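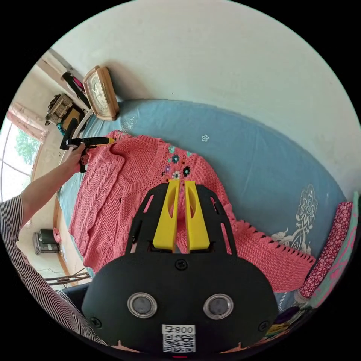

Photo: Arlo Boateng

The second life of a good sweater

By Piroska Bíró

Etelka Gál started mending other people's knitwear the winter her own shop job ended. She put a card in the window of the Fallgate post office with her phone number and the words "holes, cuffs, elbows." By December she had a waiting list.

Her workroom is the back half of a former bakery in Lendetside. The ovens are gone but the floor still slopes toward a drain, and a dropped spool of yarn always ends up in the same corner. She charges by the hole, with a higher price for anything finer than a sock yarn. Last year she finished 302 repairs. Most were moth damage.

Moths are the reason most people call. The adults don't eat wool. The larvae do, and they like it best with some sweat or food on it, in a drawer that is seldom opened. Gál tells every customer to wash a sweater before putting it away for the summer, even one worn only once. Cedar blocks smell nice, she says, but she wouldn't trust a good cardigan to them.

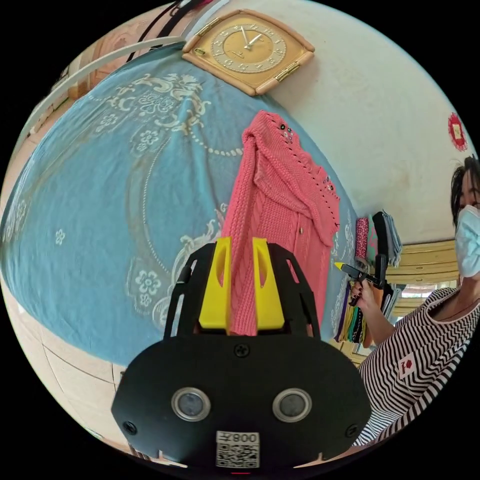
Washing is where the other half of the damage happens. Wool shrinks when heat, soap and rubbing come together, and a machine on the wrong setting supplies all of them. Gál uses cool water in a basin and a small squirt of wool wash. She presses the sweater down, leaves it to soak, and lifts it out with both hands under it. Then she rolls it in a towel and dries it flat. A wet sweater on a hanger will grow at the shoulders and stay that way.

Levente Balogh ran the finishing room at the Rácz mill until it closed. He is less gentle. He pulls a damp sweater to shape with a tape measure beside him, and pins it to a board if the ribbing has gone slack. "You can be firm with it," he said. "It came off a sheep."

The two of them now teach a mending class at the Cendale library. A place costs 85 dollars, yarn included, and the next class begins on 14th March. Beginners learn duplicate stitch first, which follows the path of the original yarn over a thin spot.
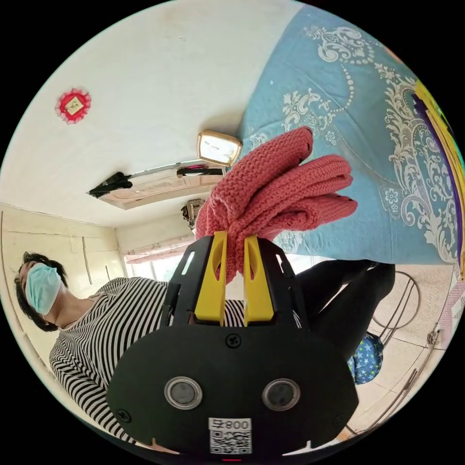 Cables are left for the last session. A hole in the flat ground between two cables is simple enough, but a break in the cable itself means picking up live stitches and crossing them again in the right order. Irén Simon took the class twice to learn it. She was working on her brother's gray fisherman's sweater, with a matching yarn she had unpicked from inside the hem. The repair took her four evenings, and he has asked her to do the other elbow.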